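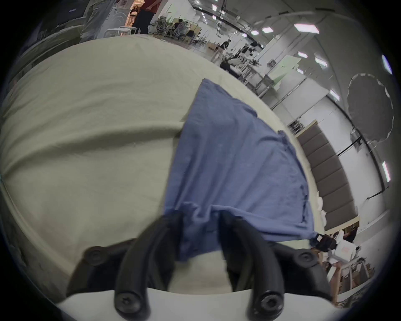
Trying out curved fingers on a hand-held gripper: a cloth test you can do in an afternoon

Print this page | E-mail this page

Cloth is my favorite thing to test grippers on. A block or a cup will forgive almost any pair of fingers, but a crumpled cloth shows up every weak spot in the first ten minutes! What follows is how we compare finger shapes at Grosevine before we let any of them near an arm. You need a hand-held gripper, two sets of fingers, a table and a cloth.

Step 1. Set the table

Spread a plain tablecloth and lay your test cloth over it. I like blue on cream, because the wrist camera picks out the edges so easily. Don't smooth the bottom layer too well. A ridge or a few wrinkles underneath make the test much harder, and much more useful (a finger that grabs both layers has failed, and you want to know that early).

Step 2. Fit the first pair of fingers

Start with the curved ones. Tighten the screws at the base of each finger a little at a time, going back and forth between the two sides. Close the gripper slowly and look at the tips. They should meet cleanly, with no daylight on one side. If one tip leads the other, loosen, nudge and try again.

Step 3. Check the camera view

Both fingers should show in the picture all the way from base to tip, open and closed. Our lens is very wide, so straight things bend near the rim, and that's fine. What matters is the spot where the tips meet. If you can't see the cloth gathered there, tilt the camera before you record anything.

Step 4. Pinch a corner

Come in low, open only as far as you need to, and close on one corner of the cloth. Lift it a hand's width, hold, and put it down. Crumple the cloth again between tries, or you'll get very good at one particular fold. Do 87 pinches. That was the number of lines on Masaru Nakajima's first score sheet and we've never changed it.

Mark each try as clean, double layer or dropped. Use the same person for both finger sets!

Step 5. Swap and repeat

Now fit the straight fingers and do it all again. In our runs the curved pair was far better at sliding under a loose edge, and the straight pair was better at pulling a fold out of a pile. I love that there wasn't one winner. We kept the curved set for corners and moved the straight set to the Husitz bench, where the cloths come stacked.

Step 6. Look at the recordings

Watch the dropped tries first, at half speed. Most of ours came from closing too early, with the tips still above the cloth. Our full set is 3,718 pinches now, and I still learn something every time I go through a batch.

Print this page | E-mail this page

Comments (3)

Toon Michiels
Did you try rubber pads on the tips? Mine cut the drops a lot, but I get more double layers.

Domenica Lüthi
Same as Toon here, thin pads only. The thick ones hide the cloth from the camera.

Teun Van Loon
Great write-up. Is the score sheet up anywhere? I'd like to run this with a dish towel.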